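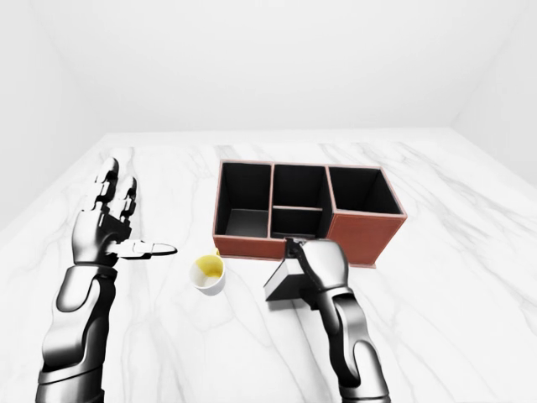
Allatwood Parish Archive – Assistant Archivist (part-time, fixed term)

Location: Allatwood, with regular travel to Hirkdale
Hours: part-time, mornings, with one afternoon session
Contract: 2 years
Reports to: Archive Manager
Start: September

About the archive

The Allatwood archive holds the records of the town and the farms and mills around it. The collection includes land deeds, school registers, mill wage books, church minutes, maps, and a large set of photographic prints and negatives. Most of it is kept in the old schoolhouse in Allatwood. A smaller part, mainly the records of the Drovbridge mill, is stored at Hirkdale and will be moved to Allatwood over the course of this contract.

The reading room is open to the public. Most visitors are tracing family members or checking the history of a house. We also answer requests by mail and email from people who moved away or whose relatives did.

The job

The main task is to sort, list, and rehouse the Drovbridge mill records. They came to us when the mill office closed and have never been fully cataloged. Some are in good order and some were packed in a hurry. The wage books are the part most people ask for, and we would like those to be usable first.

The remainder of the time goes to the reading room and to written requests.

You will:

Sort and list the Drovbridge records to file level, using our existing catalog rules
Move papers into acid-free folders and boxes and label them
Note damage, mold, or insect activity and report it to the Archive Manager
Staff the reading room for 2 sessions a week
Answer written requests, normally within a month
Help plan and carry out the move from Hirkdale
Keep the location list up to date

The catalog is kept in a plain database that was set up several years ago. It is not difficult, but it is particular about dates and spellings, and a good deal of the job is typing. Older entries follow a different numbering system from the newer ones. You will be shown how the two fit together.
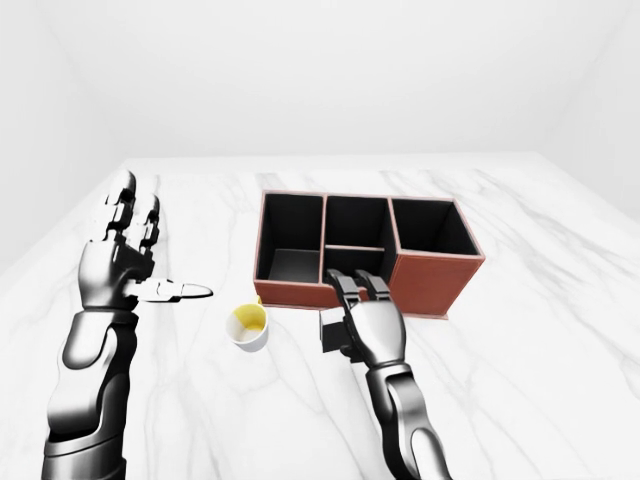

The Kariuki collection, which covers the market gardens on the south side of town, is already cataloged and is a fair guide to the standard we expect. Applicants invited to interview may look through its finding aid beforehand if they wish. Please ask for it at the desk.

What we are looking for

Required:

Experience working with archives, local records, or a library special collection. Paid and unpaid experience count the same
Careful, consistent data entry
Able to read 19th-century handwriting, or willing to learn it quickly
Comfortable dealing with the public, including people who are new to archives
Able to lift and carry record boxes, with or without reasonable adjustments
Able to get to Hirkdale, where the bus service is limited

Helpful but not required:

A degree or certificate in archives, library science, or history
Experience handling photographic negatives
Some knowledge of the textile trade or of mill bookkeeping

Working conditions

The Allatwood building is heated and has step-free access to the reading room and the staff restroom. The storage rooms are kept cool all year, so bring a sweater. The Hirkdale store is on an upper floor and has no elevator – please tell us if this would be a problem, as the work there can be arranged in other ways.

Dust is part of the job in the early months. Masks, gloves, and aprons are supplied.

Pay and leave

Pay is on the town's assistant grade, adjusted for part-time hours, and is reviewed once a year. The full pay scale is in the application pack. Paid leave and sick leave are also in proportion to hours worked. Travel between Allatwood and Hirkdale is paid at the standard mileage rate. Travel from home to Allatwood is not.

The first 6 months are a probation period, with a review halfway through.

How to apply

Send a resume and a cover letter to the archive office by mail or email, or hand them in at the reading room desk. The letter should be no longer than 2 pages and should say how you meet the required points above. Please give contact details for a reference who has seen your work. We will not contact them before interview.

We plan to interview 4 people. Interviews will be held at the Allatwood building and include a short listing exercise using copies of mill papers. No preparation is needed for it.

All applicants will get a reply. Questions about the post can be sent to the archive office, and you are welcome to visit during opening hours before you apply. The reading room closes for lunch from noon to 1 p.m.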